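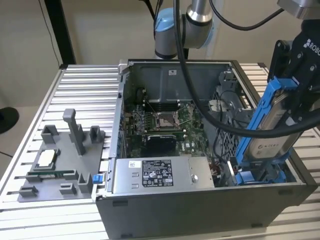 Reusing Old Office Computers in a Small Town: Is It Worth the Electricity?

Project report, second year
Nilmini Herath
Submitted 11/9/12

1. Why I chose this subject

In my home town, Flisano, many offices change their computers every four or five years. The old ones go to a storeroom, and after some time to the scrap dealer. At the same time the evening school in the same street has only a few computers, and the pupils must share them. I wanted to find out if the old machines can be used again, and if the cost of running them is reasonable for a school with little money.

My first idea was to write about recycling in general. My tutor, Philomena Sulemana, told me that this was too wide for a report of this length, and she was right. So I limited the work to two questions. How much electricity does an old office computer use in one school year? And what do the people who would receive such a computer think about it?

2. What I read before I started

Most of the texts I found in the library are about what happens to electronic waste in large cities. They speak about metals, about export and about laws. Few of them speak about the time before the machine becomes waste, when it still works but no one wants it. One article explained that making a computer takes a large amount of energy, so keeping it longer can be better for the environment even if it is less efficient than a new one. Other authors do not agree and say that it depends on how many hours per day it is switched on. I did not have the knowledge to decide between them, but this made me look more carefully at the hours of use.

3. How I did the work

The company Dotitar, which keeps accounts for small shops, agreed to let me test some of their old desktop machines before giving them away. I borrowed a plug meter from our department. The meter goes between the wall socket and the computer and shows the power in watts. I measured each machine in three conditions: switched off but still plugged in, switched on without any program open, and during normal work, which for me was writing a text and opening web pages.

I measured only the computer and not the screen. The screens at the evening school are newer and will stay there.

For the second question I prepared a short questionnaire on paper. I gave it to the pupils of the evening school and also left copies at the public library in Tapia, which is the next town. In total I received 142 answers. Some were not complete, but I kept them and used the parts that were filled in.

4. Electricity

The evening school is open 220 days in the year, and the computer room is used for three hours each evening. This makes 660 hours per year for each computer.

The machines did not differ from each other very much during normal work. For the calculation I took 100 watts, because most of my readings were close to this and it is easy to check. With 660 hours, one computer uses 66 kilowatt hours in a year. When I showed this to the head of the evening school, she was surprised that it was so low. She had believed that old computers were the reason for the large bill. After I saw the bill, I think the heating of the room is a much bigger part, but I did not measure the heating.

The power in the switched off condition was a surprise for me. Every machine still used a few watts. This is small, but the computers are off for most of the year, so the hours are many. If a machine uses four watts for all the hours when the school does not need it, this comes to more than 32 kilowatt hours, which is nearly half of what it uses during the lessons. A socket strip with a switch would solve this problem. The teacher who leaves last would have to remember it.

5. What people answered

The first question was whether the person would accept a used computer if it was free. Most people said yes. The younger ones said yes less often than the older ones, which I did not expect. Several of them wrote that they wanted to play games or edit films and that an office machine would be too slow for that.

The second question was about worries. The most common answer was that the computer would break soon and no one would repair it. After this came noise and size. Two people wrote that they did not have a table big enough. Some persons were also worried about what had been left on the disk by the previous owner. I had thought only about the opposite problem, that is, the old owner who is afraid of losing private papers. Dotitar takes the disks out before a machine leaves the building, so in their case a new disk must be bought each time.

The third question was open, and I asked what help people would need. Many wrote "someone to telephone". One lady in Tapia wrote a full page about a printer that had never worked, and at the end she said that she would like a lesson more than a computer.

6. The small repair shop

I also spent one afternoon in October of last year at Vamelance, a repair shop near the bus station. The owner told me which parts fail first. According to him it is the fans and the disks, and dust is the worst enemy of both. He said that old office machines are easier to open than new ones and that the parts are simple to change. He does not earn much from such repairs. People compare his price with the price of a new laptop in the supermarket, and then they leave the old machine on his counter and do not come back.

I had planned to visit two more shops, but one was closed and the other did not answer my letter.

7. Problems with my work

The number of machines I tested was small and they all came from one company. A different company could have older or newer ones. The plug meter is a cheap model and I could not compare it with a better one.

The questionnaire also had a weakness. The word "used" was understood in two ways, and some people thought I was asking if they had ever used a computer. I noticed this when I was already typing the answers. I should have tried the questions with a few friends first.

8. Results

For a school which opens only in the evening, the electricity for an old office computer is a small cost. The power used while the machine is off should be included, and it is easy to avoid. The greater difficulty is the time of a person who can repair and explain. I did not put a price on this time, and I think a next report could begin there.

I thank the staff of Dotitar and the teachers of the evening school for their patience, and Philomena Sulemana for reading the first version.

Appendix A: the questionnaire (on paper, with the department office)
Appendix B: table of meter readings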